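Finished the Vondham parish register last night. 378 pages, and the index at the back is wrong for most of the M's.

If you're looking for Mathebula, skip the index and go straight to the 112 loose sheets at the end. They were filed by farm, so try Wurnundale first and then Barnley.

Lorna Geddes typed up the first 80 of those sheets years ago. Her copy is good. She kept the old spellings, which helps when you're matching them to the land records.

Reading room snacks:

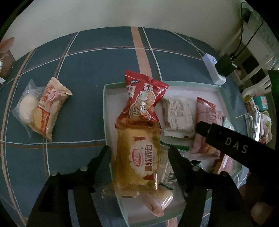
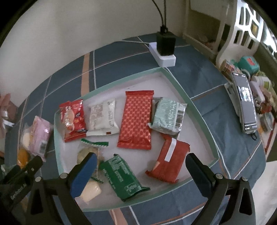 The baptisms are the easy part. Burials were written by at least two people and one of them left out first names - just "child of" and the farm.

I found three burials at Wurnundale in one July that match the gaps in the family list I posted before. I'm not adding them to the tree until I see the land records.

If anyone has the Barnley school roll, I'd like to compare it. I only need the page with the older kids.

Next up is the marriage book. It's thinner but the ink is bad. Will post the Mathebula entries first, then the rest by farm.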